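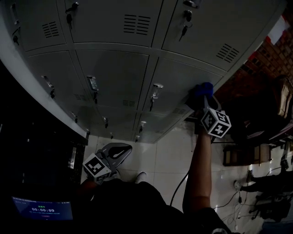 July 2, 2022
By Farah Chong

Print this article
E-mail this article

The Nomstead swimming and sports centre has changed the way it cleans its changing-area lockers, following a review of complaints about marked doors and stiff locks. The centre has 932 lockers in use, most of them supplied by Porkeck when the building was refitted. Under the new method each door is wiped with a cloth, and sprays are no longer applied directly to the metal. A blue cloth is being rubbed over one of the middle-row doors, on a grey metal unit of the type found in the staff corridor, where black keys hang from locks on the upper doors and the lower rows have silver latch handles. Doors in the lowest row, close to the floor, are to be wiped last in each bay so that grit picked up there is not carried to the rest.

The old method was set out in a cleaning sheet that had not been revised since the refit. It called for a general-purpose spray on every door once a week, left for two minutes and then wiped off with paper towel. Liew, the contractor that took over cleaning at the site in January, reported that liquid was running down the door faces and collecting in the seams and behind the vents. On some units the paint had begun to lift along the bottom edge of the door. On others the lock barrels had become stiff, and users were forcing the keys.

A survey carried out in the spring found 425 doors with some paint damage. Most of it was slight. The worst cases were in the two bays nearest the showers, where the air is damp for most of the day and the doors are opened most often. Eleven doors in those bays had rust around the vent slots and have been taken off for repainting.

The new sheet runs to two pages. The cleaner wets the cloth from a bucket of warm water with a small amount of mild detergent, wrings it out, and works across the row from one side to the other. Each door is wiped from the top down with flat, overlapping strokes. Vent slots are wiped along their length, as wiping across them tends to catch the weave on the pressed edges and leave threads behind. A second cloth, rinsed in clean water, follows. The door is then dried by hand.

Latch handles are cleaned separately at the end of each bay. The sheet asks for the back of the handle to be wiped as well as the front – the part that fingers touch and which the old sheet did not mention. Locks are not to be wetted. A dry brush is used around the barrel, and keys left in unused lockers are to be turned once in each direction to check that they move freely. Any lock that sticks is recorded by number and reported at the end of the shift.

Cloths are colour-coded. Blue is for lockers, benches and mirrors frames outside the wet area. Red is kept for toilets and yellow for the showers. All cloths are washed at 60 degrees without fabric softener, which leaves a film on painted metal and makes it smear.

The interiors follow a different timetable. Public lockers are emptied and opened on the last working day of each month, when the base, back and sides are wiped and the inside of the vents is brushed out. Staff lockers are opened only by arrangement with the person who holds the key. Notices giving the dates will be put up beside the bays at least a week ahead.

The change has added to the time needed. Liew's figures put a full round of the public bays at nine hours under the old sheet and 13 under the new one, spread over three evening shifts. The centre expects part of this to be recovered through lower spending on materials. It bought 2,000 rolls of paper towel last year, a large share of which went on lockers.

Utilia, which manages the building for the district, has agreed to pay for replacement locks on the doors where the barrel is worn. The work will be done bay by bay, and no more than one bay will be closed at a time. Users who find a bay closed can ask at the front desk for a locker in the adjoining area. Keys from the old locks will not fit the new ones and should be handed in.

Repainted doors will be refitted once the coating has hardened fully, a period of seven days in dry conditions. They are not to be washed with detergent for a further two weeks, and the cleaners have been asked to use a dry cloth on them until then. A strip of green tape on the inside of the door will show which ones are affected.

The same method is to be tried at the Nomstead library, where the lockers by the main entrance are of a similar pattern but have coin-return locks. The coin trays there will need a narrower brush, and the library has asked for the work to be done before opening time. A decision on the other council buildings will follow when the results from the library have been looked at.

Copies of the cleaning sheet are held at the front desk of the sports centre. Faults with lockers can be reported there or by telephone during opening hours, giving the number on the key tag.

Print this article
E-mail this article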